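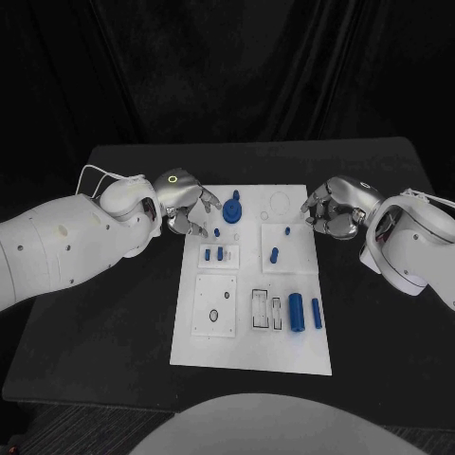
Figure 3. Two white robot arms with silver multi-fingered hands, one on either side of a white rectangular board.

4. What the firms told me about the equipment allowance

I should say at the start of this section that I came to the allowance as a sceptic. I'd spent a good part of my working life reading claims that if you let companies write off machinery in the year they buy it, they'll buy more machinery, and I'd mostly filed those claims under "well, they would say that". So when Auður Kárason suggested we stop arguing over the averages and go and talk to the people who fill in the forms, I was keen, partly because I expected to be proved right. I wasn't, or at least not in the way I'd hoped.

A quick reminder of how the rule works, for anyone who skipped section 2 (I would have). Before the change, a firm buying a piece of equipment spread the cost over its tax life, a bit each year. After the change, it could deduct the whole lot straight away, as long as the equipment was new and was put to use before the end of the accounting year. Buildings were left out. Second-hand kit was left out too, and that turns out to matter a great deal, so hold on to it.

Our sample has 1,255 firms in it, all of them filing in the same district, and 262 of those claimed the full write-off at least once. The interviews are a much smaller affair. I did most of them myself, usually over the phone and usually at four in the afternoon, when people seem to be most willing to complain about tax.

4.1 Timing, and more timing

Nearly everyone I spoke to had changed when they bought things. Far fewer had changed what they bought. The finance manager at Rotamari put it to me very plainly: they had two replacement lines pencilled in for the following spring, the rule came in, and they brought both forward so the invoices would land in the right year. Would they have bought them anyway? Yes, she said, with a slight air of wondering why I was asking.

You can see the same thing in the returns. Claims bunch up in the last weeks of the accounting year and then drop away sharply at the beginning of the next one. Magdy Ghoneim ran the numbers by month of purchase and sent me the chart with no message attached, and I took that as a hint. If you only looked at the first year you'd call the policy a triumph. Look at the first two together and a fair chunk of the triumph has gone, as the spending was borrowed from next door.

I don't want to push this too far. Some of the spending does look new, and it's mostly in the middle-sized firms. Small firms often had no profit to set the deduction against, so the offer was worth very little to them in the year it mattered. They could carry the loss forward, of course, but a loss carried forward doesn't pay the supplier. Large firms could borrow cheaply whenever they liked and were not all that bothered about getting their tax relief sooner. The ones in between had profits and were short of cash, and for them a lower tax bill this year was a real help. Flutumell is the case I keep going back to. They'd been turned down for a loan on a packing line, and the tax they saved on an earlier purchase covered the deposit. That's as close to a textbook story as I got, and I was a bit annoyed by how neat it was.

4.2 The second-hand problem

Now back to used equipment. I had assumed the restriction to new kit was a small detail, there to stop firms selling the same lathe to one another in circles. Fotis Papadakis, who has spent more time with small manufacturers than I have, warned me it would come up, and it came up in almost every call with a smaller firm.

The trouble is that small firms buy used. At Bech, the owner told me he had never once bought a new machine, and saw no reason to start. When the rule came in, his bigger competitors got a whole year's relief on their purchases and he went on spreading his over the full tax life. He did notice that there was more good used stock about for a while (the bigger firms were clearing out old lines to make room) and that prices dipped, so he didn't come out of it too badly. But that was luck, and nothing in the rule set out to give it to him.

I tried to get at this in the returns and mostly failed. The form has one box for equipment and doesn't ask whether it's new. Hafþór Ladefoged had the good idea of using the asset life written in the notes as a rough guide, the thought being that firms tend to put down shorter lives for older machines. It works up to a point. I'd treat the results in the appendix as a sketch, and I've said so there as well.

4.3 What counts as "put to use"?

This sounded like the dullest question on my list and gave me the longest answers. The rule says equipment must be in use before the year ends. It doesn't say what being in use means. Is a machine in use when it's bolted down? When it's been tested? When it has made something a customer has paid for?

Petau had a purchase refused on exactly this point. The machine was on site and had been paid for, but the inspector took the view that commissioning hadn't finished. Their accountant argued that commissioning never finishes, which made me laugh, and which I gather did not make the inspector laugh. They got the deduction in the end, one year late. The rate of tax was the same in both years, so all they lost was time, and time was the only thing the rule had been offering them.

Other firms had plainly learned to play safe. Several kept a dated record of the first run, and one had its supplier sign it. I found no sign of anyone making these up, though I grant you I'd be the last person they'd tell.

4.4 Costs of claiming

Elínborg Steinarsdóttir asked me, when she read an early draft in May, why I'd left out the accountants' fees. Fair point! I had left them out because I had no good figures, and I still don't. What I can report is that of the 5 smallest claimants I interviewed, 3 said the fee for the claim had made them think twice. For a big purchase it's a rounding error. For a firm replacing one modest machine it can eat up most of the gain from having the money a little sooner.

So any estimate that ignores fees will flatter the policy at the bottom end, and mine in section 3 does ignore them. I've left that table as it stands, but please read its first row with this in mind. The next section takes up what happened to wages in the firms that claimed, where the returns are a good deal more helpful and my interviews were, I'm afraid, almost no use at all.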